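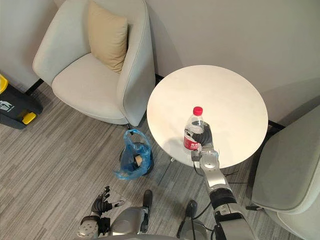
marigold_bench replied:
Congratulations on getting the first ring finished! On your question, I'd be careful with the word "recycled" on your cards. I've been buying casting grain from De Graaf since March and their paperwork says recycled, but when I wrote to ask what that covered, the answer was a mix of old jewelry and factory scrap. Lovely people, very patient with me, and the silver pours beautifully, but factory scrap was always going back in the pot anyway, so I don't feel right making a big green claim out of it. My cards just say "refined from scrap silver" and customers seem perfectly happy with that.

tinsnips replied:
I think you're being too hard on yourself, marigold. Scrap is scrap. If it didn't come out of a new hole in the ground, it's recycled, and the average person at a craft fair understands it that way. I sell at Donoddale every fall and I've had maybe 3 people ask anything beyond "will it turn my finger green."

marigold_bench replied:
Ha, I get that one too! But the few who do ask tend to ask properly, and I'd hate to be standing there without an answer.

oldpickle replied:
Posted 30 Sep 2023
With marigold on this. Years ago I paid 400 for a batch of garnets from a dealer in Maltosberg who swore up and down they were "responsibly sourced," and when a customer wanted to know which mine, I had nothing to show her, not even an invoice with a country on it. She was very nice about it and bought a plain band instead, but I went home and took that phrase off everything. Now I keep a folder for each stone lot and if there's no paper I say origin unknown. Some folks walk away, and that's all right.

tinsnips replied:
Stones are a different story, I'll give you that. I was only talking about metal.

looplink replied:
Has anybody used Damer for gold? They'll do a separate melt of your own clean scrap, but the minimum is around 2000 dollars' worth and it took nine weeks when I asked. Way too much for my little bench, though I'd split a batch if a couple of you wanted in.

marigold_bench replied:
Ooh, possibly! Let me weigh up my gold filings jar this weekend and I'll send you a message.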